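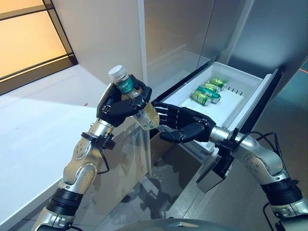 Wenjie Qian asked whether the left hand was losing the bottle because of the grip or because of the wrist, and said nothing in the first two comments on the ticket separated the two. Fair point. Log below is reordered so that it does.

**Ticket:** left hand current limit trips during drawer task
**Machine:** Lorkitz, two-arm build, shared workshop
**Opened by:** Suryani Sitompul
**Date:** June 8, 2018
**Status:** open, workaround in place

### Symptom

Left hand closes on a 500 ml drink bottle and holds. When the wrist rolls to bring the bottle over the open refrigerator drawer, the hand controller reports overcurrent on the thumb channel and drops to idle. Fingers relax. Bottle slides.

Right hand is commanded open near the base of the bottle during this move. It does not trip.

### Tried

1. Lowered closing force from the default to 5 N. Still trips, later in the roll.
2. Swapped left and right hand controllers. Fault stays on the left side. Controller ruled out.
3. Held the wrist fixed and closed on the bottle, 14 cycles. No trips. Grip alone is not the cause.
4. Rolled the wrist with the hand closed on nothing. Tripped 2 times, both near the end of travel.

Step 4 answers Wenjie. The load is coming from the wrist side.

### Findings

The cable loop below the left wrist ring is too short for the full roll. Near the end of travel it pulls on the connector, and the supply voltage to the hand dips. The thumb motor draws more to hold position and the limit catches it. Logged voltage and current line up to within one sample.

The right arm has its cables routed over the top, with more slack. I did that one second and should have gone back and redone the left.

### Workaround

Roll limit reduced in `latuheru_arm.yaml`, left side only:

```
wrist_roll:
 soft_limit: true
 profile: reduced
```

With this set the bottle stays in the hand, but it arrives at the drawer tilted. Release needs the right hand under the base, so the two-hand handoff can't be skipped for now. Don't run the one-hand script.

### To do

- [ ] New left cable, same routing as the right
- [ ] Strain relief at the wrist connector
- [ ] Repeat step 4 with the original roll limit
- [ ] Tirta Ngui to check whether the drawer approach path needs the full roll at all
- [ ] Raise the log rate on the hand supply line

Connector is the Kullov type with the side latch. The spare in the parts bin has the latch on the wrong side.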